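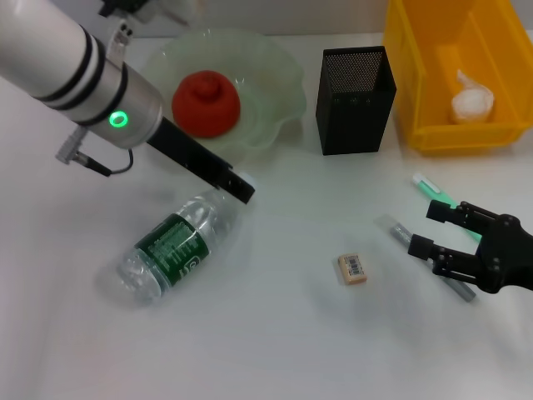

Yetunde Edet
List keeper and Thursday-table organiser, Ellery Household Swap

To: Ellery swap list
Date: 9 October 2019
Subject: Re: What to do with the bits left on the white table

Hello all, and thank you to everyone who wrote back so quickly, I had a lovely time reading your replies over a pot of tea.

Nnamdi Nwankwo wrote:
> Yetunde, I never know what to bring. I have a kitchen drawer full
> of odds and ends and a cupboard that is worse. Is it worth my
> carrying small things over, or do you only want proper items like
> lamps and saucepans? Also, are the storage bins up for grabs or
> are they for our own use?

Small things are very welcome, Nnamdi! They are what people pick up first, if I'm any judge. The green glass bowl with the wavy rim is just the sort of thing I mean. It is a pale, cloudy sort of green, and I would have it on a windowsill tomorrow if my sills weren't already full of geraniums. The red rounded thing sitting in it, with the little knob on top, looks rather like a tomato to me, and Zainab is welcome to put me right. Please ask for the two separately if you only want one.

The black mesh pen holder is free to whoever speaks up. I know Maximiliano was after something for his paintbrushes back in August – are you still looking, Max? It would do for wooden spoons as well if you have short ones.

As to the bins, the yellow one is up for grabs, and so is its twin in my hall. They are good for the bottom of a wardrobe or for shoes by the back door. There is a crumpled bit of white in the one on the table, which you can tip out or keep for wrapping, just as you like. I'd ask that you don't take the grey crates from under the stairs, as those go back to Parvathi.

Bottled water: please do help yourselves when you come. I know the one with the dark green label is lying on its side among everything else, but it's there for drinking and isn't a swap item, and I would hate anyone to go thirsty out of politeness.

Our list has grown to 850 addresses, so do put the name of the item in your subject line. I spent far too long in August hunting through messages called "Yes please" – my own included, I'm sorry to say.

If two of you want the same thing I shall draw names from a mug, as ever.

Warmest wishes to you all,
Yetunde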